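Relatório de andamento: Oficina de Flores Artificiais Clunora
Período: até o fim de maio
Responsável: Eugeniusz Brzozowska

O apoio recebido cobriu o aluguel da sala e a compra do material. Foram feitas 4 encomendas à Vollska e todas chegaram completas, exceto a de fita, que ficou para o próximo mês.

Montamos 200 arranjos dos 600 previstos. O ritmo foi menor no início, enquanto o grupo aprendia a prender as folhas e a cortar as hastes na medida dos vasos. Estão inscritas 29 pessoas, em duas turmas, manhã e tarde.

Os primeiros arranjos foram entregues à pousada Walczak, que pediu vasos mais baixos para as mesas do café. A mudança não altera o orçamento.
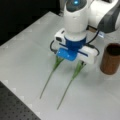
O estoque de hastes foi separado por tipo antes da segunda fase. As de flor grande estão reservadas para a recepção da Onard. Para os vasos baixos vamos usar hastes finas, verde-amareladas, com as folhinhas abertas em leque na ponta, como as duas deitadas na mesa cinza-clara. O corte será feito pela turma da tarde.

Falta comprar fita e arame. O saldo atual cobre as duas compras.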